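Probe zu dritt im Keller: Gitarre geht neben dem Schlagzeug komplett unter
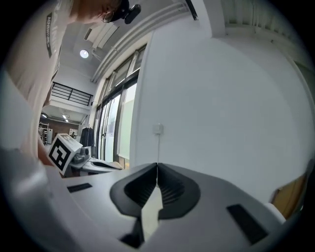
Kassel, im April

Hallo zusammen, ich spiele seit dem Winter in einer Metalband namens Tiledik (Gitarre, Bass, Schlagzeug, Gesang macht der Bassist nebenbei) und verzweifle gerade an meinem Sound. Zu Hause drückt mein Verstärker alles weg, im Proberaum höre ich mich nach 2 Songs nicht mehr. Der Amp hat 100 Watt, Gain steht auf 7, Mitten fast auf null – so klingt es allein nämlich richtig fett. Muss ich echt noch lauter? Unser Drummer guckt jetzt schon böse.
Pranab Seneviratne

Hi Pranab, lass den Lautstärkeregler in Ruhe und dreh die Mitten rein! Der Badewannensound ist super fürs Schlafzimmer, aber in der Band nehmen dir Bass und Becken genau die Frequenzen weg, die du übrig lässt. Gain würde ich mal um 2 oder 3 Striche zurücknehmen, klingt allein erst mal dünn, passt dann aber. Und stell die Box hoch, Bierkiste reicht. Wenn sie dir nur an die Waden bläst, hörst du halt nix.
Guter

bei uns wars der drummer. dünnere sticks und gut
Barua

Kann Guter nur recht geben, hatte genau das gleiche Problem (Drop C, dicke Saiten, alles Matsch). Bei mir hat noch geholfen, dass der Bassist untenrum etwas rausgenommen hat – redet da mal zusammen drüber, bevor du Geld für ein neues Pedal ausgibst.
Gima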